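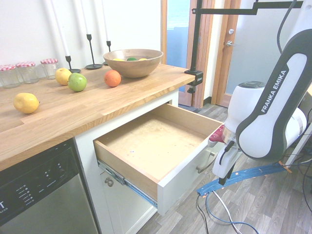 Lemon and apples on the wooden countertop, with the drawer open.

About Fultstead

Fultstead is a survival and building server for people who like to play slowly. We started it in December, when our old server was closed and the players had no place to continue their towns. Rutilio Arriaga rented a small machine, copied the last saved world onto it, and invited everyone he could still reach. Most of the first players came from that group, and many of them are still with us.

Who runs the server

There are three owners. Rutilio takes care of the machine, the backups and the bills. He is also the person who answers when you write that you lost your items, so please be kind to him and tell him the place where it happened.

Omano makes the maps and the spawn town. If you have walked over the long bridge behind the market, you have seen the work of Omano. The bridge was built by hand, without commands, and it took three weeks.

Jeon writes the plugins. The trading post, the land claims and the letter system are from Jeon, and also the small bug that makes chickens appear inside the library. We know about it.

Inel is our moderator and is online mostly in the evening, European time. Inel likes fishing, quiet music and very long tunnels. If you get a warning from Inel, it is normally a short one, and you may reply to it.

How we play

The world is set to normal difficulty. Fighting between players is allowed only in the arena, and both players have to accept it. You can claim land after two hours of play. Before this, please put your things in the shared storage house at spawn, where every new player gets a chest with a lock.

We do not sell ranks or items. Donations go to the rent of the machine, and a player who donates receives a colored name and nothing else. For us this is an important point, as some of us left other servers for this reason.

The present world will stay. When a new version of the game comes out, we wait about 3 weeks until the plugins are ready, and then we open new land outside the old border. Your house will not be deleted.

Language

The public chat is in English, but you do not need to speak it perfectly. Two of the owners learned it mostly from games. There are separate channels for Spanish and Korean, and if enough players ask for another language, we can open one more.

Joining us

Write a few lines about yourself on the forum, in the section "New players". Tell us your player name, what you like to build and how you found us. Inel reads the applications and usually answers the next day. The next town meeting is on Sat 29 March in the hall at spawn, and new players can come to it before their application is accepted. Visitors may walk everywhere, but they cannot open doors, so wait at the gate and someone will let you in.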